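Small Jobs, Tidy Bench: trays, crumbs and the one screwdriver

I have become a complete convert to the empty tray. It's the cheapest thing on my workbench and I'd give up almost any tool before I gave up that. These tips all come out of the same habit, which is clearing the surface a little every time I use it, so the big Saturday-style cleanup never has to happen at all.

Start with the tray
Pick a loud color. Yellow is wonderful, red is nearly as good. A gray or black tray on a dark surface vanishes the minute you put a rag next to it, and so does whatever you left inside. Sloped sides help too, as you can slide a screw up the slope with one finger instead of pinching at it in a corner (anyone with short nails will know what I mean!).

Keep it empty between jobs. I mean really empty, down to the last washer. Once a tray has three old picture hooks and a dead battery in it, it's a junk drawer with no lid, and you'll stop trusting it with the parts that matter.

One tool out at a time
When I put together the Mengal shelf in our hallway I had every screwdriver I own spread out in front of me, and I still used the same one from start to finish. Now I take out one, lay it beside the tray, and put it back before I reach for the next. It feels fussy for a day or two and then you stop noticing. A handle with some bright color on it is a big help if you tend to set things down and wander off, which I do constantly.

Bright yellow on dark gray, easy to spot:
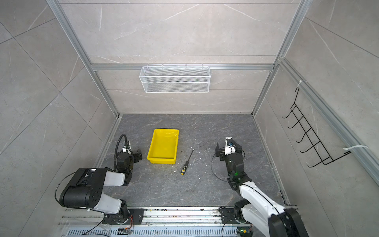
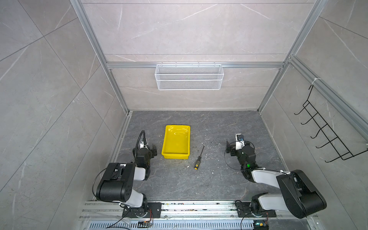
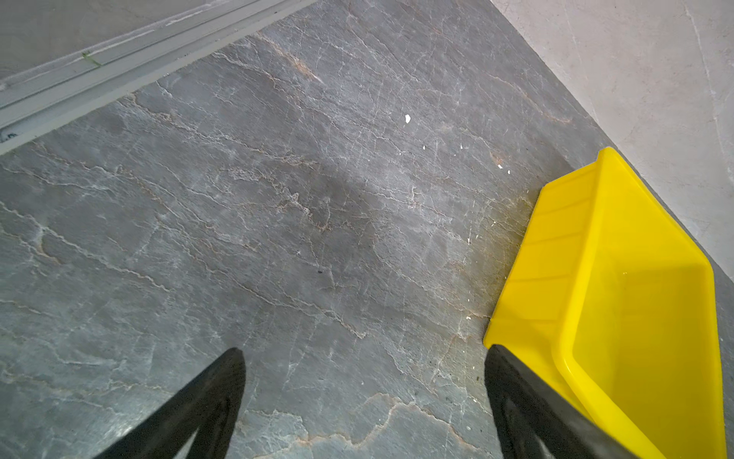 Crumbs on a patterned surface
Marble patterns and stone patterns are gorgeous and they hide everything. Little white bits look just like part of the veining until you lean on them with a bare forearm. My trick is a flashlight laid flat on the surface in the evening with the overhead light off. Every speck throws a shadow, and you can go straight to it.

Sweep dry first, always. A damp cloth on sawdust or plaster crumbs makes a paste, and the paste goes into every groove you have. I use a soft two-inch paintbrush for the corners and a wider hand brush for the open part, working from the back wall toward me. Then the cloth, wrung out hard. I keep a Nurance one for this and nothing else, and it gets a hot wash when it starts to smell like the garage.

If you have metal rails or a grooved strip along an edge, run an old toothbrush down the grooves before you sweep the rest. Do it the other way round and you'll be sweeping twice.

Get things onto the wall
A wire basket hooked over a rail is my favorite kind of storage. Dust falls through it, you can see what's in it from across the room, and it lifts off in one go when you want to wipe behind it. Mine came from Dollora for 3 dollars and it holds tape, pencils, two rolls of twine and the good scissors. Keep heavy things out of it - the hooks will take the weight for a while and then they bend.

The 20-minute reset
Once a month I set a timer for 20 minutes and do the lot: tray washed in dish soap, basket emptied and shaken, handles wiped, brush tapped out on the back step. Smudges on plastic come off with warm water and a drop of soap, so leave the scouring pad in the kitchen. It scratches, and scratches hold dirt forever.

If the timer goes off and you're only halfway, stop anyway and finish next time. I did a 40-minute version back in May and was so sick of it that I skipped June entirely.

Coming up next: what to do with jars of mixed screws.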